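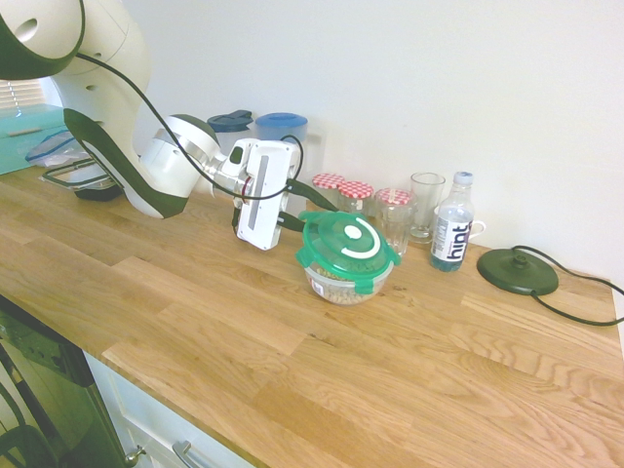 Tikbridge住房管理处启动公租房厨房木质台面修复工作

本处讯 Tikbridge住房管理处二月起在所辖公租房内开展厨房木质台面修复工作，对使用年限较长、表面磨损或局部受潮的实木拼接台面，优先采用打磨、填补和重新上油的方式处理，确无修复价值的再行更换。首批纳入范围的住户共70户，分布在河滨、旧车站和北坡等片区，由管理处维修科统一安排入户，住户无需承担材料和人工费用。

管理处辖区内相当一部分公租房在上一轮改造时统一安装了实木拼接台面，木料以橡木和榉木为主。此类台面质地坚实，耐用程度较好，但对日常养护有一定要求。长期以来，住户报修台面问题时，维修单位多按整块更换处理，拆下的旧台面随建筑垃圾一并清运。维修科在年度例行检查中发现，拆下的台面中有不少仅是表层发黑、油膜脱落或水槽周边轻微开裂，木料主体仍然完好，整块更换既占用维修经费，也使住户在等候新台面到货期间无法正常使用厨房。

管理处据此对台面维修办法作出调整，将原来“报修即更换”的做法改为“先评估、后处理”，并对评估标准、施工流程、住户告知和验收方式分别作出规定。新办法经处务会议讨论通过，已下发各片区服务站执行。

评估分级

按照新办法，台面状况分为4个等级。评估由维修科技术人员入户进行，主要查看台面表层、拼缝、水槽开孔边缘、灶具两侧和墙面交接处，并使用含水率测定仪对可疑部位进行测量，结果当场告知住户，由住户在评估单上签字确认。

一级为表层状况良好，仅有使用痕迹，不作施工处理，由技术人员向住户发放养护用油和说明材料，由住户自行养护，有需要时可请服务站人员现场示范。

二级为表层油膜脱落、颜色不均、有浅表刀痕或杯底水渍，木料未受损伤，采取整体打磨、重新上油的方式处理。

三级为局部发黑、拼缝松开、边缘开裂或有较深烫痕，需要在打磨之前先行填补、胶合，必要时截去受损部分，以同种木料拼接补齐。拼接处不得位于水槽正前方。

四级为木料腐朽、严重变形或结构松动，已不具备修复条件，按原渠道予以更换。更换时，拆下的台面应完整搬出，由维修科统一运回工场，其中尚可利用的部分截取后留作三级修复的补料。

维修科负责人Humaira Magsi介绍，分级标准的重点在于二级与三级之间的界线。以往各片区对“发黑”的理解不尽一致，有的服务站将表面污渍一律视为腐朽，有的则对水槽下方已经松软的部位未予重视。“同样一块台面，在河滨可能换掉，在北坡可能不作处理，住户有意见是正常的。”她表示，新标准要求技术人员在上级判断存疑时先作小面积试磨，磨去表层后露出正常木色的归入二级，发黑深入木料内部的归入三级，不得仅凭外观定级。

评估单增设了“水源排查”一栏。凡台面受潮部位靠近水槽、龙头或墙面管线的，技术人员须同时检查密封胶条、龙头底座和下水接口，查明渗漏来源并予以处理，之后方可安排台面施工。维修科指出，此前有部分台面更换后不久再次发黑，经核查，多与龙头底座渗水未处理有关。

施工安排

台面修复原则上在住户家中进行，不拆卸台面。二级修复的施工时间一般为2天，第一天完成清洁、打磨和首次上油，第二天完成复磨和再次上油。三级修复视受损情况确定，需要胶合的部位应按胶粘剂说明留足固化时间，具体日程由服务站与住户商定。

打磨工序使用带集尘装置的设备，施工前由工作人员以塑料薄膜遮盖橱柜、灶具和通往其他房间的门口。住户应在施工前清空台面物品，并将台面下方抽屉和柜内的食品、餐具移至他处或妥善包覆。行动不便的住户可向服务站提出，由工作人员协助搬移。

首次上油后，台面在当晚不宜使用。管理处考虑到部分住户家中没有其他可供备餐的位置，在各服务站备有可折叠的小桌供借用，施工结束后归还即可。家中有婴幼儿、呼吸道疾病患者或对气味敏感的成员的，应在预约时告知，服务站将尽量把施工安排在住户可以开窗通风或短时外出的时段。

用油方面，管理处经比选确定采用Dalisay牌硬蜡油作为统一用料。选用时主要考虑干燥后可用于接触食品的表面、气味较轻、便于住户日后自行补涂等因素。住户此前自行使用其他油品或清漆的，应在评估时说明。曾涂刷清漆的台面须将漆膜全部磨除后方可上油，施工时间相应延长。

擦拭油料所用的布料在堆放时存在自热起燃的可能，施工人员须将用过的布料在水中浸透后装入带盖金属桶带离现场，不得弃置于住户家中或楼道垃圾箱内。住户自行补涂时亦应遵守同一要求，将布料浸湿、摊平晾干后再作处理。该项内容已用加粗字体印在说明材料首页。

修复工作由管理处维修科与木作承修单位Ostent共同承担。Ostent负责三级修复中的胶合、拼接和补料加工，并为维修科技术人员提供技术培训。培训在管理处北坡工场进行，内容包括木料识别、砂纸目数的选择、拼缝修补和水槽开孔边缘的封闭处理，参训人员须在旧台面上完成全部工序，经考核合格后方可入户施工。

Ostent现场主管Karim Morsy表示，水槽开孔边缘是木质台面最容易出问题的部位，开孔时露出的端面吸水速度远快于板面，而这一部位安装水槽后便无法看到，往往在安装时就没有封闭到位。他说，三级修复中凡需拆下水槽的，施工人员将对整个开孔端面重新封闭，待干透后再复装水槽并更换密封胶。“住户看不见这一步，所以验收时我们要留下照片，附在验收单后面。”

旧车站片区先期情况

在全面启动之前，管理处已在旧车站片区选取部分住户先行试做，以检验流程和用料。试做对象包括独居老人、多子女家庭和居家从事食品加工的住户，厨房使用强度各不相同。

住户Kausar Rana家的台面安装已有多年，灶具旁有一处锅底烫痕，水槽前沿颜色发暗。经评估，该台面定为三级。施工人员截去烫痕较深的一小段，以拆下的旧橡木补齐，其余部位打磨后上油。Kausar Rana表示，补上的木料颜色起初略浅，她曾向服务站询问是否用错了材料，工作人员解释说木料见光后颜色会逐渐接近。她对施工期间的粉尘控制较为满意，同时提出施工人员到达的时间应当通知得更准确一些，“说的是上午，我从早上一直等到快中午”。

管理处已根据试做住户的反映对预约方式作出改进。此后的入户通知将注明较为明确的到达时段，施工人员出发前由服务站电话告知。因前一户施工延误需要调整的，服务站应主动联系住户，由住户决定顺延或另行预约。

试做中也发现若干需要完善之处。其一，部分住户将养护用油理解为清洁用品，每日擦拭，导致台面发黏。说明材料已增加图示，注明补涂的适宜时机和用量，并说明多余的油必须在短时间内擦净。其二，个别厨房通风条件较差，油膜干燥缓慢，维修科已要求施工人员在此类厨房减少单次用油量，并延长两次上油之间的间隔。其三，原评估单栏目过多，技术人员入户填写耗时较长，现已合并为单页。

经费与后续管理

本项工作所需经费在管理处年度维修预算中列支，不另向住户收取费用，也不计入租金调整。管理处财务科科长Sidra Swati介绍，修复一块二级台面的平均支出约为整块更换的5分之一，节余部分将优先用于更换老旧龙头和水槽下水件。她说明，该比例依据试做期间的支出情况得出，全面实施后运输和人员调度费用可能有所变化，财务科将在本批次结束后重新核算，并向住户公布结果。

台面修复完成后，由技术人员与住户共同验收。验收内容包括表面是否平整、有无漏涂和积油、拼接处是否牢固、水槽和龙头周边有无渗漏。验收合格的，双方在验收单上签字，住户留存一联。住户在使用中发现脱胶、开裂或渗水的，可凭验收单向服务站申请返修，服务站不得以超出报修次数为由拒绝受理。

修复情况将录入Zarkov房屋维修登记系统，与该户房屋档案关联。住户迁出、房屋重新分配时，维修科应对台面再次评估，需要上油的在新住户入住前完成，并将养护说明随钥匙一并交付。以往房屋空置期间台面干裂的情况较为常见，管理处要求各服务站对空置房屋的厨房进行巡查，关闭厨房总阀前应确认水槽内无积水。

租赁事务科提醒，住户自行更换台面或改变台面尺寸的，仍须按租约规定事先提出书面申请。住户自费加装的台面不在此次免费修复范围之内，但可以请技术人员提供养护建议。住户因正常使用造成的刀痕、水渍和褪色，不作为退租时扣减押金的依据；此前已因上述情形被扣减押金且有异议的，可向租赁事务科申请复核。

租赁事务科工作人员Kulsoom Naqvi说，押金问题是近期住户来访咨询较多的内容。部分住户担心申请评估后台面状况会被记录下来，日后作为追究责任的依据，因此迟迟不愿报修。“评估单只用于安排维修，不进入押金结算材料。这一条我们写进了告知书，也请服务站的同事在上门时当面说清楚。”

日常养护提示

维修科同时发布木质台面日常养护提示，供全体住户参考，主要内容如下。

台面上的水应及时擦干，水槽前沿和龙头底座周围尤应注意。湿抹布、洗碗海绵和未沥干的餐具不宜长时间放在台面上，沥水架下方应垫接水盘。

热锅、烤盘和刚使用完毕的电热器具应放在隔热垫上。隔热垫宜选用带脚或有一定厚度的产品，较薄的织物垫不能有效隔热。

切菜应使用砧板。铁质锅具和罐头遇水后会在橡木表面留下蓝黑色斑痕，擦拭难以去除，发现后可报服务站，由技术人员视情况处理，住户不宜自行使用漂白剂。

清洁时使用拧干的软布和少量中性清洁剂，随后用清水擦拭并擦干。不得使用钢丝球、去污粉、蒸汽清洁机以及含氨或含氯的清洁用品。

判断是否需要补油，可在台面上滴少量清水。水珠能够保持形状的，暂不需要处理；水滴很快渗入、木料颜色变深的，应在台面干透后薄涂一层，待片刻后将余油擦净。水槽周边可单独补涂，不必每次处理整个台面。

洗碗机上方的台面底部应装有防潮膜。防潮膜脱落或破损的，住户可直接报修，不必等待评估。使用洗碗机后不宜立即将机门半开散汽，应待机内温度下降后再打开。

申请方式

尚未列入首批范围的住户，如家中厨房为木质台面且存在上述问题，可向所在片区服务站登记，由服务站按受理先后汇总报维修科。台面已出现渗漏、松动或影响用水安全的，不受批次限制，服务站应在受理后及时安排人员上门查看。

登记时需提供房屋编号、联系方式和便于入户的时段，有条件的住户可一并提供台面照片。不便到场的，可以电话登记，或委托家属、社区工作人员代为办理。告知书和养护说明备有多种语言版本，服务站可根据住户需要安排口译。

北坡工场将为住户开放养护示范，由维修科技术人员和Ostent人员现场演示打磨、补油和密封胶检查的方法，所用台面均为拆下的旧料。示范时间由各服务站张贴通知，住户可自愿参加，无需预约，儿童须由成人陪同。

各片区服务站应在本批次施工期间保持预约电话畅通，并将住户意见按月汇总报送维修科。下一批次的住户范围将在首批验收结束后另行公布。

（Tikbridge住房管理处办公室）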